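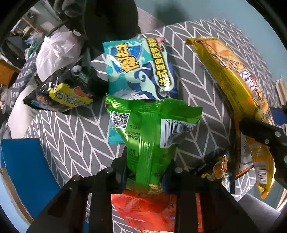 The hand-held gripper takes on a green snack bag, with more of the pantry waiting its turn.

ON THE BENCH: THE MORKWOOD HAND GRIPPER KIT

By Wojciech Bielecka

Regular readers will recall that our last review item concerned a robot vacuum and ended badly for a rug. This month we stay off the floor. Morkwood has been lending out its hand-held gripper kit to small outfits that want to teach a robot arm to pick things up but would like to put off buying the robot arm, and the Platthorpe automation club got on the list.

The idea is simple enough to explain at dinner, and I have, to a cooling reception. You hold the gripper yourself, pick things up with it, and the camera on the tool records how you did it. Those recordings go off to train the software that will one day run a proper arm. You are, in effect, the robot, at robot wages.

What you get on loan is the gripper, a carry case, a charger, a login for the upload service and a manual of 20 pages, 11 of which are safety warnings. I read all of them and can report that you should not put your thumb in it. The case closes with a very satisfying click and is the best-made part of the whole business.

We chose snacks for the test. Jintana Saithong, who did most of the gripping, argued that wooden blocks tell you nothing because nobody has ever asked a robot for a wooden block. Snack bags are another matter. They are shiny, they wrinkle, they change shape when you look at them sternly, and there is usually a corner store's worth of them on her sofa anyway. So the sofa became the test bench, gray cushion, white chevrons and all. A soft seat is a rude surface to pick things up from, which suited us fine.

The angular black fingers are the selling point, according to Morkwood's sheet. On upright bags they did well. Come in low, press on both sides of the lower end, keep your elbow loose, and the bag generally comes with you. Squeeze too hard up near the seal and you get a noise like a small firework and a lot of crumbs on the record. Jintana did that twice and logged both as "learning."

Flat packets are where the kit earned its complaints. A bag lying on a cushion has no sides to speak of, and the fingers tend to push it along like a dog with a food bowl. The trick Jintana settled on was to nudge the packet up against a neighbor until an edge lifted, then grab the edge. It works often enough to be annoying when it doesn't. Anything small and slippery we mostly ended up picking up by hand and eating, and those trials have been left out of the results.

Weight is fair for the first half hour. After that your wrist starts composing letters to the manufacturer. A strap would help, and Morkwood's support desk tells me one is "being looked at," so I would budget for buying your own elastic.

The upload service is called Luangrath and comes with the loan. It sorts your session into separate grasps and throws out the ones it thinks are bad. It is a stern judge. It rejected a very nice lift of mine and kept one in which I said a word. You can overrule it, but the button is two menus down and gray on gray. The sound, thankfully, can be switched off before you send anything, a fact I found on page 19.

We also had a quick try of the rival Trunerard set at the Thursday meeting. It is lighter, the fingers are softer, and flat packets give it less trouble. It also takes longer to set up, and the case does not click. If your work is mostly boxes and bottles, I would stay with Morkwood. If it is all crinkly bags, borrow the Trunerard first and see whether you can stand the setup screen.

Would I pay for the Morkwood kit? For a month's loan, yes, with a second person to trade off with. To own, I would wait for the strap and a clearer menu. Jintana would buy it today, but she has wrists like a rock climber and did not have to read the manual.

The kit is with the club until the end of March. Members who want an evening with it should put their name on the sheet by the door. Bring your own snacks, please, as the test supply is running low.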